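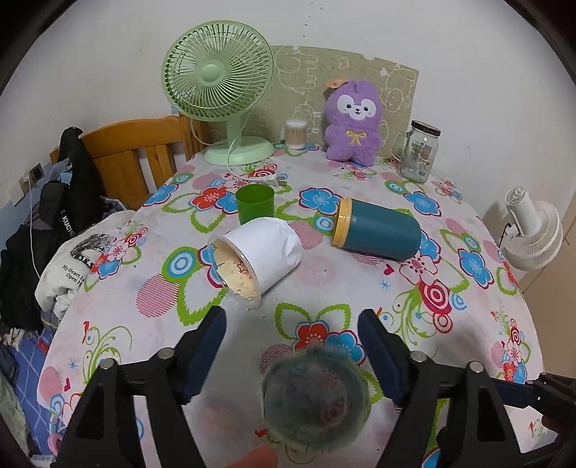
Who signs the pre-session checklist when the team lead is absent?
The deputy lead signs, and the lead countersigns before the next session. If neither is present, the grippers stay switched off.

Bendton Robotics Club, tabletop manipulation project
Pre-session inspection, hand-held grippers and work table
Inspected by: Quyên Hồ. Reviewed by: Rafail Bakalis.
Session: Sunday, 2:00 p.m.

1. Linkage pivots, both grippers
Pass. Pins seated, no side play at the fingertips. Gripper 2 was stiff at the last inspection and has been cleaned.

2. Finger pads
Pass with comment. Pad on gripper 1, left finger, is lifting at the lower corner. Re-glue before the January meet. Do not use tape, it changes the closing width.

3. Full open and full close, 13 cycles each
Pass. No binding. Gripper 2 clicks near full close, same as before.

4. Lens clean, mount screws tight
Pass. One mount screw on gripper 1 took a quarter turn.

5. Table stable, cloth flat
Pass. Cloth must not hang where a knee or sleeve can pull it.

6. Mains cords
Comment. Any cord lying across the table has to be unplugged at both ends of the session and kept out of the grasp area. Cords are not grasp objects.
RB: Agree. Add to the standing rules.

7. Grasp objects: cups, bottles, jars, soft toys
Pass with comment. Lids on. Check glass for chips by eye and then with a cloth, never a bare finger. Glass is to be handled at low speed only and no closer than 38 cm to the operator's edge.

8. Liquids
Pass. All containers to be emptied before they go on the object list.

9. Battery packs
Fail. Pack 3 from the Vustska charger reads low after a full charge. Tagged and removed. Packs 1 and 2 are in service.
RB: Replacement requested from Emport. Session may go ahead on two packs.

10. Recording storage
Pass. 479 trials on the drive before this session. Copy made to the Idahosa folder.

11. Operator briefing
Pass. Hair tied, sleeves above the wrist, no rings. New members read sheet 39 before their first trial.

Open items: 2 (pad), 9 (pack 3). Item 6 to be rewritten by QH.
Result: cleared for use with two packs.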